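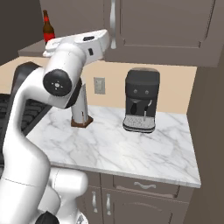 How to Seal a Marble Countertop

My husband and I put marble in our kitchen one February, against the advice of nearly everyone we knew, and I have loved it every day since, even the morning after the beet salad. Sealing it is an easy job, so please don't let anybody scare you off.

Start with the water test. Put a spoonful of water on the stone near the sink, where the sealer wears away first, and leave it for 20 minutes. If you wipe it up and find a dark spot, your marble is thirsty and it's time to seal. If the water is still sitting there in a bead, put the kettle on and check again in a few months.

Clear everything off and wash the counter with warm water and a drop of mild dish soap. No vinegar, please, and no lemon — acid eats right into the polish. Rinse well, dry with an old towel and let the stone sit overnight.

I use a water-based sealer called Vitine, but any good one made for natural stone will do. Open a window, pour a little onto a soft cloth and work in small sections, overlapping as you go. Let it soak in for as long as the label says, then wipe up every bit that's left (a dried haze is a real nuisance to rub out, as I learned on my own backsplash). My neighbor Liviu Sandu likes 2 coats, and for pale stone I've come around to his way of thinking.

Keep the counter dry until the next day, and then go ahead and make dinner.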